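The Great Key Amnesty, continued

Back in October we asked members of the Nesten Street allotments to hand in any shed keys they no longer had a use for. We expected a handful. We now have 109, of which 11 fit something.

Ntombi Coetzee spent an evening trying the rest in every padlock on the site, including the one on the compost bay, which has been rusted open since before she joined. Two keys turned out to be for bicycles. One is stamped HELMY and looks as if it belongs to a piano.
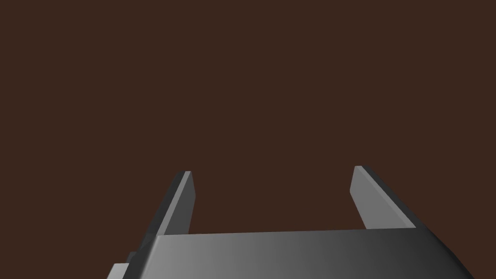 The new combination locks go on next month. Your number will come by letter, and we would ask you to learn it - writing it on the shed door in chalk, as plot 117 did last time, rather defeats the purpose.

Unclaimed keys are in the biscuit tin by the water butt. Please take yours, or failing that, take someone else's.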